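Who Pays When a Protest Turns Bad

In March the city council of Foston voted on a new fee for marches. Any group of more than 30 people must now pay for a permit and also for police hours. For the first group, this came to 3,062 dollars.

I do not like street violence. I saw the broken windows on Ogilvie Street after the spring march, and I felt sorry for the shop owners. The people who broke them should go to court and pay. 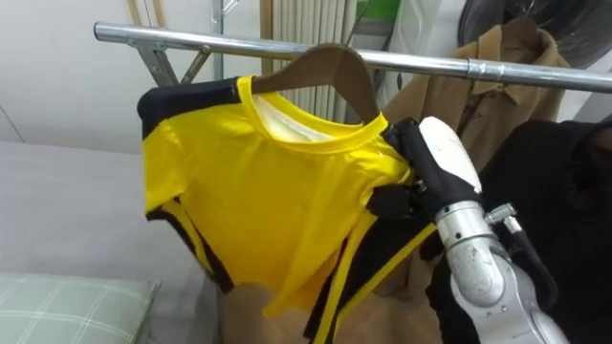 But the fee does not touch those people. A man who comes at night with a hammer does not fill in a form. The bill goes to the person who signs the application, and this person is usually the most careful one in the group.

Council member Jasper De Bruijn says that 2,393 residents signed a petition for the fee. I believe him, and I understand their anger. Still, a petition cannot decide how much my neighbor must pay before he may speak in public.
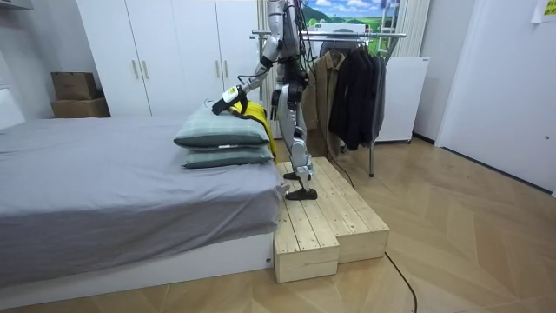 In the country where I grew up, marches were permitted also, on paper. The price was always a little higher than what we had. So when Osaze Nwachukwu stood up at the meeting and asked if a church choir must pay the same, I listened closely. The answer was yes.

The council can review the rule after three months. I ask them to charge for damage, after a judge has decided who did it, and to leave the permit free.

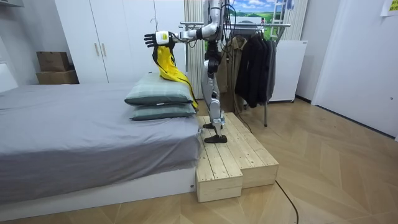

A yellow garment with black trim hanging over two pillows.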